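Nullero Kitchen Terms

A word list of household and cooking vocabulary with part-of-speech tags, plural forms and short definitions. Built for spell checkers, recipe parsers and label printing. Maintained by Jenő Sárközi and Aksel Hjaltested.

Version 7, November 5, 2021

Contents

terms.tsv: one entry per line, UTF-8, tab separated
plurals.tsv: irregular plurals only
variants.tsv: spelling variants mapped to a preferred form
illustrations/: optional images, not referenced by ID

Fields in terms.tsv

id: integer, stable between versions
headword: lowercase unless a proper noun
pos: noun, verb or adj
domain: cookware, appliance, food, shape, color or action
gloss: at most 16 words, no final period
source: ikbridge, brondum or manual

Samples from illustrations/

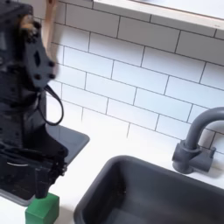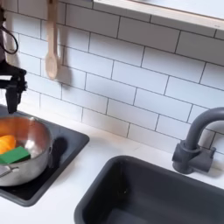 Sources

Entries marked ikbridge come from the Ikbridge household glossary. Entries marked brondum were typed in from the printed Brøndum catalog index and checked once against the paper copy. The tag is spelled without the ø to keep it ASCII. Where the two sources disagree on a gloss, the Ikbridge wording is kept.

Known problems

Compound nouns are split inconsistently. "Saucepan" is one word, "stock pot" is two, and "stockpot" is missing from variants.tsv.
Almost 40 verbs have no gloss.
Six entries in the food domain are duplicated with different ids. Removing them would break the Gridasberg importer, so they stay until the next major version.

Changes since version 6

Domain "utensil" merged into "cookware".
Trailing spaces removed from all fields.

License

CC BY 4.0. Credit as "Nullero Kitchen Terms" with the version number.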